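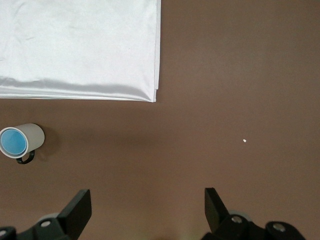 I have folded the same white cloth four times this morning and it still won't lie the way my mother-in-law's does. Hers come out of the drawer like envelopes. Mine puff up at one corner as if they're about to get up and leave.

This all started with a move. In May we swapped a house in Domdale for a flat with one proper table, and that table has to be desk, ironing board, dinner table and the place where everybody dumps their keys. I decided (rather grandly) that I would learn to look after a table. So I rang Mamta Nautiyal, who ran the linen room at the Drerham hotel for 19 years and now teaches folding classes in her front room, four pupils at a time, tea included.

Mamta doesn't start with folding at all. She starts with clearing. Everything off, a wipe with a barely damp cloth, then a dry one straight after. I'd brought my own cloth and she felt the edge of it between finger and thumb and said, 'Slippery. You'll have to be patient with this one.' Slippery fabric slides off itself while you're lining up the corners, so she has you fold it in half on the table, never in the air, and run the side of your hand along the crease before you even think about the next one. Long edges first. Then the short ones, keeping the open edges together on the same side so you can get hold of them later.

I asked about starch and got a look. She'll use it on cotton napkins for a wedding, but on the smooth stuff she presses with a cool iron and leaves it flat for a bit. I've tried that at home and it does help, although I still get ripples across the top. Mamta says ripples are fine. It's a tablecloth, it's going to have gravy on it!

Then there are the mugs. I've got a real weakness for the sort that are plain on the outside and coloured inside – you get a lovely flash of sky blue when you've finished your tea, and a black handle stops the whole thing looking too sweet. Mamta likes them too, but she's strict about where they live. Mugs go down last, after the cloth is open and smoothed, with the handles all facing the same way. Mine, I'm afraid, tend to get put down any old how and on their sides as often as not, and my husband has stopped commenting.

If you're buying second-hand, Ramesh Kushwaha keeps a stall of odd crockery and old hotel linen behind Dwivedi the ironmonger, and I came home with a mug and two cloths for 300 rupees. He wanted 400. Open out every cloth before you pay, all the way, and hold it up to the light. I missed a small scorch mark on one of mine and it's now a very smart lining for the cutlery drawer.

I'm going back to Mamta next month for fitted sheets. She's told me to bring two and wear something comfortable.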